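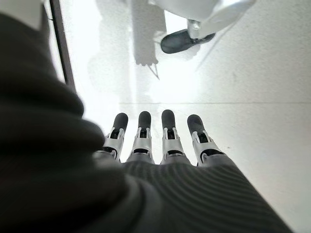 Dark fabric in front of a white floor, September 2022

Okay, so I promised a few of you a thread on how I finally got through the dark fabrics, and I've been putting it off because it's a long one. Get a cup of something.

For anyone new, I sew (mostly coats and skirts, some cushions when people ask nicely), and for years all my dark cloth lived in one heap. Black, charcoal, navy, the brown that looks black until you've cut it out and sewn it to the black. All of it together, like a big sleepy dog.

The heap moved with me from the apartment in Werach to the house in Bretthorpe without ever being unfolded. I just picked it up in armfuls and put it down again at the other end. I'm not proud of it, but I bet I'm not alone either!

So the first thing I'd tell you is to sort darks on a white floor if you've got one, or on a white sheet if you haven't. I used to do it on the bed, on a dark green quilt, under a lamp, and I might as well have done it with my eyes shut. Against white you can see where one piece stops and the next one starts.

And do it in the daytime. Navy and black are the same color after supper. I have a skirt with a navy waistband that will back me up on this.

The downside of a white floor is that you see every last bit of fluff that comes off. Every thread. I swept before I started, swept in the middle, and swept again at the end, and I still found a curl of black wool under the radiator the next morning.

How I sorted, since that's what you asked for. I went by feel first and color second. Wovens in one place, knits in another, anything slippery well away from both. Only after that did I start fussing over whether a thing was charcoal or black.

I know a lot of people go by color first and it makes for a prettier shelf. But I've never once stood in front of my shelves and thought "I need something gray." I think "I need something for a lining," and then I want all the linings to be sitting together.

Knits get folded flat, please. I used to hang mine over a rail and the ribbed ones grew. I had a lovely length of fine charcoal rib that was meant to be cuffs, and by the time I got to it one end had gone wavy and wouldn't come back. I cut around it, but I was cross for a week.

Somebody is going to ask about rib, so let me say it now. Fine rib in a dark color is one of the nicest things to have in the house and one of the worst to cut. The lines go wandering as soon as you look away. I lay it out, leave it alone while I have lunch, and cut when I come back and it's relaxed.

Labels! I pin a scrap of white paper to each fold with the length and where it came from. I tried the Skonix clip tags first, the little plastic ones, and they're fine on denim but they left a dent in the wool. A pin and a piece of an old envelope does it for me.

A good few of my scraps of paper say "Noh," by the way, which is the remnant shop behind the station here. If you're ever in Bretthorpe, go in and ask to see what's under the long table. Bring a bag. Bring a second bag.

Now the hard part, the letting go. I made myself a rule that if I couldn't name what a piece was for, it went in the giveaway pile. I broke the rule 3 times and I'm at peace with that. One was velvet. You'd have done the same.

The giveaway pile came to 5 bags in the end, and most of it went to the school for costumes. They were thrilled with the black (apparently there's never enough for the people who move the scenery).

The small offcuts I kept for stuffing, cut up fine. If you do this, take the time to cut them properly small. I made a draft stopper from big lumpy pieces once and it looked like it had swallowed a shoe.

What's left now fits on 2 shelves and a basket, and I can pull out a piece without the whole lot coming down on my feet. I keep opening the door just to look at it.

Next up are the lights, which I'm dreading a bit, because of course you can't sort cream and ivory on a white floor. I'll be borrowing that dark green quilt back off the bed. I'm giving myself until November.

If you've got a good way of telling wool from a blend without setting fire to a corner of it, tell me below, I'd love to hear it. I'll read everything tonight once I've swept again.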